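March
by Ruoxi Jin

So I signed up for the Grirkex trial, after saying in two separate posts that I wouldn't. The price is what got me. It's 49 dollars a month for a two-arm tabletop kit, software included, and you can send it back whenever you like. I have read enough launch pages to know that "whenever you like" usually has a form attached to it, and this one does. More on the form later.

The pitch goes like this. You clamp the arms to a table you already own, plug in a camera on each wrist, and show the thing a chore a handful of times by moving the arms yourself. Then you press a button and it does the chore. The launch video has a woman doing this with a cup and some teabags, in what looks like one take, and she is smiling the whole time. I was not smiling the whole time.

Setup is sold as a lunch break job. Mine took most of a Wednesday. The clamps are fine, I'll give them that. The software (they call it Plaltgate, and it has its own logo and its own login, separate from the Grirkex login) wanted an update before it would look for the arms, then another update once it found them. The printed guide covers an older version, so half the menus it mentions have moved. There is a newer guide online. The card in the box gives the address with a typo in it.

Then there's calibration. You bring the fingertips down near the table at a few spots so it learns where the surface is. I did this 3 times before it accepted the result, and the only message I got in between was "Try again." Try what again? Slower? Lower? A person on the Leltcombe forum suggested better light, so I moved a lamp, and it passed. Was it the lamp? I have no idea, and I don't think the person on the forum does either.

Once it's running it is more capable than I wanted it to be. I taught it to move a sponge from one side of the table to the other and it mostly did. Over one evening I gave it 5 tries in a row with nothing changed and it got the sponge on all but 2 of them. For a sponge, on a clean table, with me standing there, okay. The two misses were the interesting ones. It closed on nothing next to the sponge, lifted nothing, carried nothing across and opened up to put nothing down, and then the app said "Task complete" with a green check mark.

That green check mark is my main complaint. It's a report that the arm got to the end of its motions. I don't care about its motions, I care about my sponge. The wrist camera is right there! I wrote to support about this and got a polite answer saying that success detection is available in the Plus plan. So the cheap plan can do a job and the Plus plan can tell you if the job was done. I'd like to see a dishwasher sold that way.

People will compare it with the Shao kit, and I've used that one too, at a friend's place. The Shao arms are noisier and the app is uglier, but it asks you after every run whether it worked, and it believes you. I'd take that over the check mark.

Now the form. To cancel, you fill in a page that asks for your reason, and "other" opens a box with a minimum length. You also need the original foam. I kept the foam, being the kind of person I am, but it has to go back in the original order and there's no diagram.

I'm keeping it for one more month, mainly to see if the next update changes how it grips. If you're thinking of getting one, wait for that update too, and clear more table than they say you need. The size on the product page is for the bases only and leaves out the reach, so my first layout had one arm hanging out over the floor.
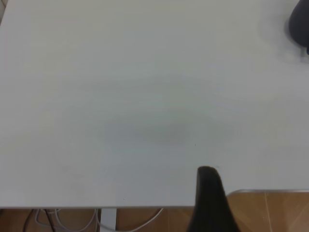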